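搜索 请输入关键词

Merley 单元维护例会纪要

2024-10-07 记录：Geetha Gowda
阅读时间：7 分钟

地点：Wurkavholm 二楼小会议室
主持：Satish Namboodiri
出席：维护组、仿真组、现场操作班各派人参加，Prutura 供应方电话接入
缺席：采购组（事先请假，意见以邮件形式提交）

一、上次纪要的遗留事项

1. 左臂腕部线缆护套已更换。旧护套在第三关节外侧有磨损，换下来的一段留在工具柜下层，等供应方来人时一并查看。此项关闭。

2. 控制柜滤网清洗改为每两周一次。操作班反映九月份有一次漏做，原因是点检表上还印着旧周期。Geetha Gowda 已重印点检表，旧表全部收回。此项关闭。

3. 急停按钮复位后偶尔需要按两次才能上电。维护组检查了按钮触点和端子排，端子排上有一颗螺钉未拧到位，已紧固。紧固以后没有再出现，继续观察到下次会议。此项保留。

二、左臂零点重新标定

维护组汇报，更换护套时拆过腕部外壳，装回后按规程应重新标定零点。标定分两步做：先用定位销把各轴固定在机械零位，写入编码器偏置；再让手臂走一组校验点，用百分表读末端偏差。校验程序共 43 个点，其中两个点偏差超出允许值，都在手臂向外侧伸得最远的位置。

Satish Namboodiri 问，是否与负载参数有关。维护组答复，参数表里登记的夹爪质量仍是旧夹爪的 263 克，现用夹爪实测为 277 克，更换夹爪时没有同步改。改过之后重跑，一个点回到范围内，另一个仍略偏大。

会议讨论后认为，剩下的一个点暂不影响日常任务，但不宜一直挂着。维护组提出在下次停机时松开底座四颗安装螺栓，重新找平后再紧固，然后完整重做一遍标定。操作班同意，要求提前两天通知，以便调整排班。

决议：
（1）负载参数以实测值为准，旧值从参数表中删除。
（2）以后凡更换夹爪，换件单上增加“负载参数已更新”一栏，由换件人签字。
（3）底座找平安排在下次停机，维护组负责。

三、仿真场景与现场对齐

仿真组介绍 Pascual 场景的更新情况。场景用来在上机之前先过一遍动作，主要看手臂从侧后方伸入桌面时与桌沿、容器之间的余量。
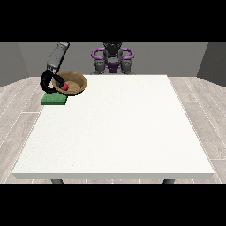
图1 Pascual 仿真场景：左侧机械臂伸向桌角的浅褐色圆碗，碗内有一个红色球形物，碗前为绿色垫块。

仿真组说明，桌子、碗和垫块的位置都写在场景配置文件里，改位置不必重新建模。目前最需要核对的是桌面高度。现场桌子的调平脚在九月动过，仿真里没有跟着改。操作班当场到工位量了一次，实际高度比配置文件里的值低。数值已交仿真组，会后更新。

维护组提出，碗放在靠近桌角的位置时，夹爪下缘离桌面和垫块都比较近。如果桌面高度不准，仿真里看着有余量，上机可能就碰了。建议在动作程序里加一段抬升，手臂先到碗口上方，再竖直下探。仿真组认为可行，但会使每次循环变长。Satish Namboodiri 表示周期可以放宽，先保证不碰。

操作班补充，碗沿并不是硬的，轻微擦碰不会触发力矩保护，容易漏看。希望仿真里把碗沿的接触也记入日志。仿真组答复，接触记录本来就有，只是默认不输出，打开即可，日志文件会大一些。

关于垫块，有人问是否可以从场景中去掉。仿真组不赞成，理由是后续任务要用到，去掉以后还得重新核对一遍位置。会议同意保留。

决议：
（1）桌面高度按现场实测更新，更新人和日期写在配置文件首行。
（2）动作程序增加抬升段，先在仿真中跑通，再低速上机。
（3）接触日志打开，保留 90 天后清理。
（4）今后现场凡动过调平脚或底座，当天告知仿真组。

四、夹爪保养

现行做法是每班结束后用无纺布擦拭，每月拆一次指部检查销轴。维护组说，上个月拆检时左夹爪销轴上有少量粉末，擦净后手动开合顺畅，没有更换。粉末来源未定，可能是衬套磨损。

供应方 Prutura 在电话中建议测一下开合间隙，并在下次拆检时拍照留存。如果间隙超出手册给出的范围，整套指部寄回更换，不建议只换衬套。维护组对此有保留，认为单换衬套现场就能做，寄回一次工位要停好几天。供应方表示可以先寄一套备用指部过来，费用另行商定。

采购组邮件意见：备用指部如需付费，请走正常申请，不要先收货后补单。

关于润滑，操作班问能否使用车间通用油脂。供应方答复不可以，通用油脂会沾灰，只能用手册指定的型号，用量以销轴表面薄薄一层为限。Geetha Gowda 会后在工具柜里贴标签，把两种油脂分开放。

决议：
（1）下次拆检增加间隙测量，结果抄送供应方。
（2）备用指部由 Geetha Gowda 提交申请，批下来再通知发货。
（3）指部是否整套更换，看过测量结果再定。

五、备份与权限

控制器程序现在存在两处，一处是控制柜内的存储卡，一处是共享目录。核对时发现两边版本不一致，共享目录里的较旧，没有包含这次标定后的偏置值。已重新备份。今后每次标定或修改参数后，由操作人当场备份，文件名带上轴组名称和修改人姓名缩写。

操作班提出，夜班没有参数修改权限，遇到需要改速度倍率时只能等白班。Satish Namboodiri 同意单独开放速度倍率一项，上限仍由维护组设定，其余参数不开放。

六、待办汇总

维护组：底座找平及重新标定；夹爪间隙测量；继续观察急停复位；设定夜班速度倍率上限。
仿真组：更新桌面高度；在 Pascual 场景中跑通抬升段；打开接触日志。
操作班：配合低速上机，记录每次停机的原因和时间；收到停机通知后调整排班。
Geetha Gowda：换件单改版；油脂标签；备用指部申请。
Prutura：提供开合间隙的测量方法说明及备用指部报价。

七、其他

工位左侧地面的走线槽盖板有一块翘起，推车经过时会卡轮子。操作班先用胶带固定，维护组补领一块新的。

会议室的投影遥控器仍未找到，下次开会请自带转接线。

下次会议时间由 Satish Namboodiri 在停机日期确定后另行通知。对本纪要有更正意见的，请直接回复记录人。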